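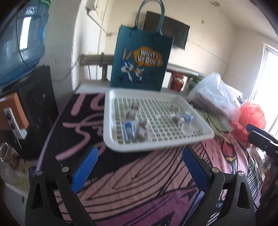
Helura Contributor Forum > Data Collection > Home Settings

Thread: Small packets on a tray — acceptance criteria for hand-held gripper sessions

Posted by: dorar_fieldops
May 2025

Colleagues,

The home settings group has completed its first block of tray sessions with the hand-held gripper. The task is a simple one as written. The operator picks up one small packet from a tray, places it in or beside a second container, and repeats until the packets have been moved. The other objects on the tray are to be left where they are.

Before the second block begins, I would like the forum to settle three matters.

1. Whether a tray resting on bedding is an acceptable work surface.
2. Whether patterned fabric under the tray should be replaced with a plain sheet.
3. Whether household goods near the work area should be cleared away before recording.

The present guide covers kitchens and desks and is silent on bedrooms. In the opening still, the white tray sits on a black blanket with large pink and lilac drawings, and the teal bag stands behind it at the head of the bed. I would ask members to treat that arrangement as the case under discussion.

The block contains 34 sessions. I would prefer not to discard any of them without a stated rule.

———

Posted by: m_labelroom

Thank you for opening this. I write on behalf of the annotation desk.

Our position is that the bedding should be allowed and the blanket should stay. The tray is white with raised rims, and the four brown-and-white packets are easy to find against it. The boundary between tray and blanket is clear enough for our purposes. Replacing the blanket with a plain sheet in every home would give us a collection in which every bed looks the same, and the model would be tested on beds that do not.

We do have a concern about naming. The task sheet says "packet," but there is also a blue-and-white package lying near one corner of the tray. Two of our annotators marked it as a target and one did not. The sheet should identify targets by appearance. "Brown-and-white packet" would be sufficient.

———

Posted by: gendwood_qa

I must disagree with the annotation desk on the first point.

A mattress gives way under load. When the operator presses down to close the jaws on a flat packet, the tray may tilt, and the packet's height changes during the grasp. Our Gendwood replay checks assume a surface that holds still. Sessions on soft furnishings should be kept in a separate set and left out of the main training release until we have measured the effect.

I have no objection to the patterned blanket.

———

Posted by: a.paucar

I supervise operators for the Greenberg homes and would like to offer the view from that side.

The concern raised by gendwood_qa is reasonable, but I do not agree with the remedy. People eat in bed, sort their belongings on beds and leave trays on beds. If the policy is meant to work in ordinary homes, a tray that shifts a little is part of what it must learn. A separate set tends to become a set that is never used. We placed 60 sofa sessions in such a set in December, and they remain there.

I would support a tag. Each session would carry the field "surface: firm" or "surface: soft," and the training group could weight them as it sees fit.

On the third question, I ask that we leave the homes as they are. Operators are guests. Asking a family to remove bags, jars and water jugs from a bedroom is an imposition, and it produces rooms in which no one lives.

Aníbal Paucar

———

Posted by: gendwood_qa

In reply to a.paucar: a tag is acceptable to me on one condition. The tag must be entered at the time of recording by the operator. Tags added later from the video are often wrong, particularly when a blanket covers the surface and one cannot tell what lies beneath it.

I would also ask for a short still period at the start of each session, with the gripper held open over the tray. Two seconds is enough. It gives the tracking a fixed starting point, and it lets the reviewer confirm that both blue finger pads are in view.

———

Posted by: tomasine

I joined the program recently and have a practical question. The draining insert in this type of tray has a grid of square openings. When a packet lies flat on it, should the operator be permitted to slide the packet to the rim and lift it there? Or must every pick be made straight down?

The written guide mentions neither.

———

Posted by: m_labelroom

Sliding is permitted. It should be labeled "slide, then lift" so that it is not counted as a failed first grasp. In our last review, 26 clips had been marked as failures for this reason alone and had to be corrected by hand.

Operators should take care with the small clear cup. If it is knocked over, the session should continue and the event should be noted. Please do not stop and restart, as a recovery is of value to the training group.

———

Posted by: r_okw

I am not persuaded on the question of clutter. There is a difference between a room left in its natural state and a room in which personal items are recorded without thought. A printed gift bag does no harm. Mail, medicine and family photographs are another matter, and I would not want "leave the homes as they are" to be read as permission to record them.

———

Posted by: a.paucar

That is a fair correction, and I accept it. The rule should state that private papers, medicine and photographs of people are to be removed or covered with the resident's consent, and that all else may remain.

———

Posted by: dorar_fieldops

I thank all who replied. The following will be entered in the guide for the second block.

Soft surfaces are accepted and must be tagged by the operator at the time of recording.
Patterned bedding is accepted and is not to be replaced.
Targets are to be named by appearance on the task sheet.
Each session begins with two seconds of stillness, jaws open, above the tray.
Slide, then lift is a valid pick and has its own label.
Private papers, medicine and photographs of people are removed or covered. Other belongings stay.

The target for the home settings collection remains 4,000 sessions across all rooms. The question of whether soft-surface sessions enter the main release is not settled here — it has been passed to the training group, and gendwood_qa has agreed to supply the tilt measurements.

———

Posted by: gendwood_qa

Confirmed. I ask that my objection to including them before those measurements are complete be kept on record.

———

Posted by: tomasine

Will the revised task sheet be issued to operators directly, or through the home supervisors?

———

Posted by: dorar_fieldops

Through the supervisors.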